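Gindora G3 Hand-Held Gripper – Jaw Link Update Kit

The G3 is the little black gripper we're proudest of. Two narrow jaws, symmetrical linkage arms, serrated inner faces that hold on to thin round things most grippers roll away from. We love it. Early units also had a fault, and this kit fixes it.

What went wrong

In June Rahel Bachmann at Treloar sent us a unit whose jaws had stopped closing evenly. One side lagged, then snapped shut hard enough to pinch her fingertip. She was fine, and she'd kept a wonderfully thorough log. Flynn Tawhiri stripped the unit down that same afternoon and found a pivot pin creeping out of its bore. We put three more on the test bench and the first pin started to move after 1,163 cycles. Far too soon!

Units affected are those with serial numbers up to 480. If yours is one of them, please stop using it until the kit is fitted. Keep fingers clear of the linkages as well as the jaws – the pinch happened up near the pivots.

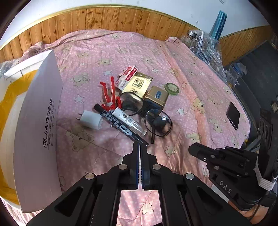 Mixed small-parts pile: pliers, marker pen, glasses, tape and cartons on a patterned blanket.

Piles like this are where an uneven jaw shows up first. A marker or a narrow tube will twist sideways when one jaw arrives before the other, and on a flat tin you might never notice.

What's in the kit

Shouldered pivot pins, full set
Retaining clips, with spares
Hex key and thread lock
Printed fitting card by Nga Văn (the drawings are lovely)

Fitting takes around 3 minutes a side. Close the jaws slowly by hand before you reconnect power, and check that both tips meet at the center line. If they don't, send it back and we'll do it for you.

The kit is free for affected units and ships from Skangate. Kit weight 378 g, boxed.

Page updated Jul 17, 2023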